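Where do I start with Watel? Knew nothing until last month, now I can't stop

Posted in Music Help > Hip-hop, R&B and Urban
Feb 17, 2024

Kai Rothe

Hi everyone, first post here after a long time of reading, so please be gentle with me. My niece played me a Watel song in the car in December and I have had it stuck in my head ever since. It was the slow one with the choir sample and the drums that only show up in the last minute. I went home, typed the name in, and got completely lost. There are mixtapes, there are things that look like mixtapes but are billed as EPs, there is a whole pile of guest verses on other people's records, and half of it seems to be under the name of the Pondivham crew and not under Watel at all.

I grew up on soul records and a bit of nineties rap, so I like a voice with some grain in it and I like to hear the words. I don't care much for the very fast, very loud stuff, although I'm willing to be talked into it! What order would you listen in? And is there anything on vinyl that a normal person can still buy? I saw a copy of the first tape listed at $398 and just closed the tab.

Greer Jardine

Welcome, Kai! You have come in at a lovely moment, when there is enough to keep you busy for weeks and not so much that you'll drown in it.

The song your niece played you is "Slow Ferry," and it comes from Nerkemwood, so I would start right there. Play it front to back at least twice before you go anywhere else. It's the record where Watel stopped trying to keep up with the rest of the crew and let the verses breathe, and if you come from soul you'll hear the debt straight away (the second track more or less lifts its bass line from a gospel record, and I mean that as praise). Track five drags. I've made my peace with it.

After that, go backward to the Pondivham group tape. It's messy. There are six voices on it and some of them only had one good verse in them, but you get to hear Watel at nineteen, mumbling a little, still hiding at the end of other people's songs. Once you know the later voice it's a real pleasure to go looking for the early one. I'd hold off on the two EPs in between until you're properly hooked, as they're the fast, loud ones you said you weren't sure about.

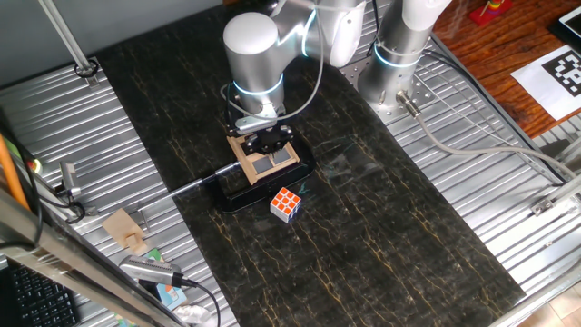

A solid orange top on the cube, with the robot arm at work behind it.

As for the guest verses, please don't try to hear them all in order. I did that one winter and it nearly put me off. The one you want is on the Imrie single, the second verse, where the beat drops out and you can hear every breath. My husband, who doesn't like any of this music, once sat in the driveway until it finished.

On vinyl: Nerkemwood had a second pressing and it still turns up at $30 if you're patient, sometimes less with a creased corner. The first tape was only ever pressed in a tiny run, so the price you saw is sadly normal. I'd buy the download and spend the difference on a concert ticket and a nice dinner.

Jean Semple

just put it on shuffle. thats how i did it. you will find what you like. the EPs are the best ones by the way, Greer is wrong about them

Mhairi Crichton

I agree with most of what Greer said, but I'd add one thing for somebody who likes to hear the words. There is a live session, recorded in a small room with an upright piano and a drummer using brushes, and it runs 23 minutes. No effects on the voice at all. It had 3,886 plays when I last looked, which makes me a bit sad — people are missing the best singing Watel has done. Search for the name plus "Imrie session" and it should come up, as Imrie is the one on piano.

I also don't think you should skip the first EP. The opening two songs are loud, yes, but the third is practically a lullaby, and there's a line in it that comes back, slightly changed, at the very end of Nerkemwood. If you hear them in the right order it gives you goosebumps. So for me it would be the album first, then the live session, then that EP, and the group tape whenever you're in the mood for some chaos.

Elspeth Guthrie from the Saturday thread typed up most of the lyrics to the album, and they're pinned at the top of this section. Her version of "Slow Ferry" has a couple of gaps in the bridge, so if you or your niece can make out what's being sung there, do let her know.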